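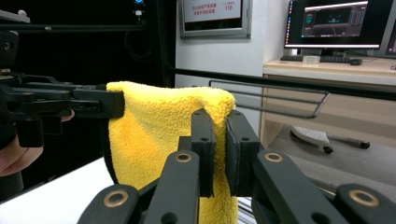 Automatisation : le linge résiste encore

Plier une serviette reste l'une des tâches les plus difficiles à confier à une machine. L'atelier Lachance, qui entretient le linge de plusieurs hôtels, en a fait le constat cet automne avec le système à deux pinces proposé par Londetero.

Les essais ont commencé en septembre. Sur 233 serviettes présentées à plat, 175 ont été pliées correctement du premier coup. Les résultats baissent nettement quand le linge arrive en tas, comme à la sortie du séchoir : 69 réussites sur 100. Le reste a été repris à la main.

« Une fois que les deux coins sont tenus, le plus dur est fait, explique Janaka Sultana, responsable de l'atelier. Le problème, c'est de les trouver. » Le tissu éponge se déforme dès qu'on le soulève, un bord peut passer pour un pli, et la pince saisit parfois deux épaisseurs au lieu d'une. Les draps-housses n'ont pas été testés.

La vitesse pose aussi question. Une personne habituée plie une serviette en quelques secondes ; le système met environ une minute, sans compter les reprises. Lachance ne prévoit donc pas d'achat pour l'instant. Londetero annonce une nouvelle version du logiciel, mais pas de date.

À la maison, l'échéance paraît plus lointaine encore. Vider un lave-vaisselle ou ranger une armoire demande de passer sans cesse d'un objet à un autre, dans des pièces qui changent tous les jours.

Les essais reprendront l'an prochain avec des torchons et des taies d'oreiller.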